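Cistbridge Winter Warmth Project
Progress report to the Omano Fund
22 July 2025

Thank you again for your patience while we got this report together. Spring was a busy season for us, which may sound odd for a project that is all about keeping people warm, but the summer months are when most of the knitting gets done and when the yarn is cheapest, so we like to use them well.

When we wrote to you last, we had just moved our sorting days out of the church hall in Drurbridge and into the rooms above the Frota yarn shop. The new space has made a real difference. There is a proper sink, the stairs are wide enough for two people to pass with boxes, and the knitters who come by bus now have a much shorter walk. The rent is a little higher than we had planned, and we have covered that out of the money set aside for printing.
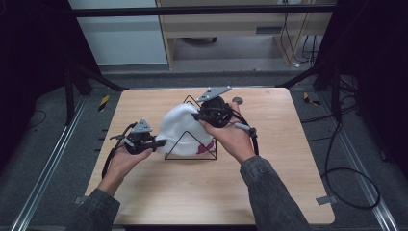

Your grant has paid for 80 starter kits so far, each with yarn, needles and a large-print pattern. We gave out most of them in May, at the library and at the two senior centers, and the finished pieces have been coming back ever since. As of this week we have 114 hats and scarves washed, labeled and boxed up for the fall. The children's sizes are ahead of where we hoped to be, and the adult sizes are behind, so the next batch of kits will lean toward the larger patterns.

We also started a beginners' evening, which was not in our original plan but seemed too good an idea to put off. It has 8 regulars now, several of whom had never held a pair of needles before this year, and they are wonderful company (and very forgiving of dropped stitches!). 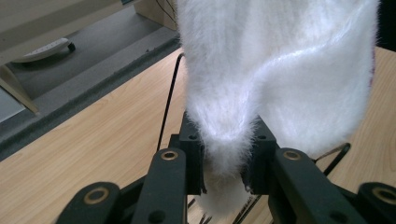
Soft white fabric with a long, fluffy pile.

There are 2 matters we would like to raise with you. The first is storage, as the closet at Drurbridge has to be cleared before school starts and we have not yet found a dry place for the boxes. The second is delivery. We would like to move part of the travel budget into September, when the shelters begin asking for stock, and we would be grateful for your approval before we book the van.

A full list of spending is attached, with receipts.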